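Budget for the table before the arms
By Aušra Jõgi
5 February 2018

Every December I get calls from plant managers who have money left to spend and want to know which robot arm to buy. My answer has been the same for 5 years. Buy the cheaper arm and put the difference into everything that sits near it.

Quotes are written around the arm. It has a model name, a reach and a payload, and two vendors can be compared on one sheet of paper. The table, the cables, the grippers and the hours of setup end up on a line marked "other," and that line is where laundries and garment shops get hurt.

Take a shirt. A box keeps its shape when you pick it up. A shirt has a new shape every time, and a two-arm cell has to deal with whatever shape it gets. 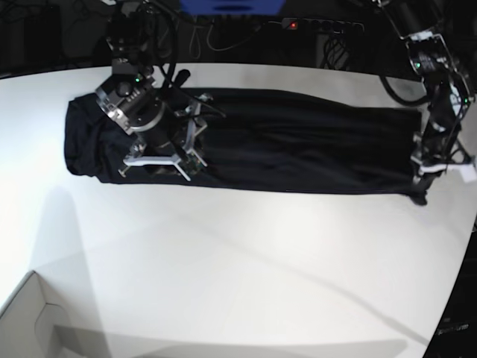 Two arms over a dark garment laid lengthwise on a white table.

When Navickas, a uniform rental firm, planned its first folding cell, the draft budget gave 600 dollars to the work surface and its lighting. The spare gripper fingers were not in the draft at all. Sebastião Trindade, who ran the project, added 3,475 dollars for fingers, brackets and a second set of wrist cables. He was asked to take it out twice. He kept it in, and I think he was right.

Cameras get the same treatment. A buyer will pay for one good overhead view and stop there. From above, a folded hem and a crease can look alike. A small camera at the wrist sees the stitching, and it costs very little next to the arm that carries it. 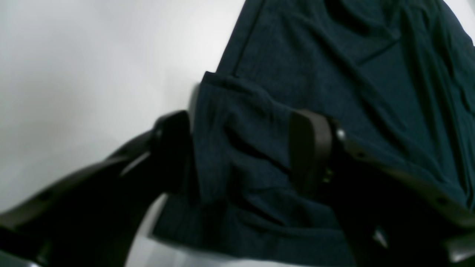

Wrist camera view: crumpled navy cloth between the gripper fingers, with a stitched hem at the top.

The other thing missing from most plans is time. Andlow sold its first customers on a two-week installation. The one I followed logged 223 hours of staff time before anyone trusted the cell with a full shift, and none of those hours were in the purchase request. They came out of the maintenance crew's week, and other machines waited.

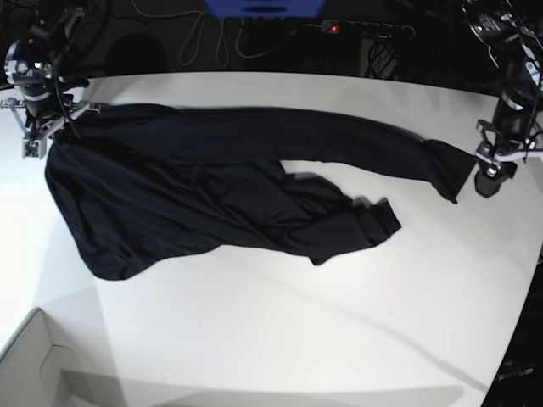
I would ask any vendor, Zorer and Usora included, to quote the whole cell with the customer's own garments on the table. Long sleeves, dark fabric, the worst items in the bin. If the price only holds for flat towels, get that in writing and pay for a towel machine.

Some managers tell me a request like mine will never pass, that finance approves an arm and balks at a table. Then send the smaller request for one cell, fully equipped, and leave the second cell for next year.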